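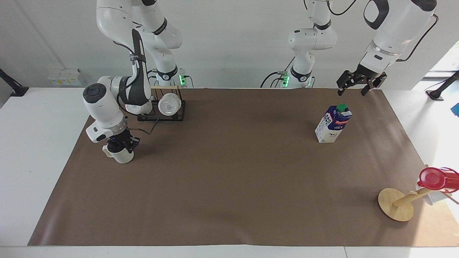

Fig. 4. Two styles of mug holder on one mat: wire rack with wood bar, and round-base wooden stand.

4. Setting Up the Mug Station

This section covers mug racks and stands that sit on a counter or table. It applies to the Cleson wire rack and the Hamel wooden stand. If you own a different make, the steps should carry over, but check the peg length before you trust it.

A word on the claims. The carton for the Cleson rack says it will "transform your mornings." It holds mugs. Judge it on that.

4.1 Before you start

Wash and dry the mugs you plan to hang. Pick the ones you use every day and leave the rest in the cupboard. A stand loaded with mugs you never drink from is just a dust collector with handles.

You will need:
A flat mat, silicone or rubber-backed
The rack or stand, assembled as in Section 3
A damp cloth

4.2 Placing the holders

1. Wipe down the counter and lay the mat flat. Press out any curled corners.

2. Set the wire rack toward the back of the mat. Push down on each end of the wood bar. If it rocks, bend the low foot gently until it stops. Folding up a bit of cardboard works for a week or so and then it doesn't.

3. Set the wooden stand near one side, with the peg leaning toward open space. Ours is 13 inches from the rack. The old leaflet asked for 17, and we have never found out what the extra four were for.

4. Leave a clear spot on the mat for milk. The carton should stand upright with its cap on and be easy to reach without passing your sleeve over the mugs.

CAUTION: Do not leave milk out as part of the display. Put it back in the refrigerator once you have poured.

4.3 Hanging the mugs

1. Hold the mug by the rim or body and slide the handle over the hook or peg. Let go only when the handle is carrying the weight.

2. On the wooden stand, hang the heaviest mug first, as low as it will go.

3. Tug each mug lightly. It may swing a little. If the stand tips, take a mug off.

4. Check that mugs sharing a stand are not knocking together. Glossy glazes chip at the rim sooner than you'd like.

NOTE: Handles vary a great deal. A small or squared-off handle may go over the peg and still sit badly. Lachlan Trevaskis, who tested the stands for this edition, gave up on one espresso cup entirely and we have left it out of the guide.

CAUTION: Ignore any advice to hang wet mugs "to air dry" on bare wood. Drips run down the peg and darken the base. Oil does not fix this, whatever the Nurmi wood care booklet says.

4.4 Does color order matter?

Some guides suggest sorting mugs by color, or keeping one bright mug up front as an accent. A red mug is easier to spot than a white one before coffee, and that is as far as we will go.

4.5 Weekly care

Lift everything off the mat and wipe under it. Coffee rings hide there. Dust the wire, then run a dry cloth along the wood bar and down the peg. Retighten the peg by hand if it turns.

Replacement pegs are listed in the back under part 170. The Arnari pegs sold as a universal fit were loose in our stand.

Go on to Section 5 for wall-mounted hooks.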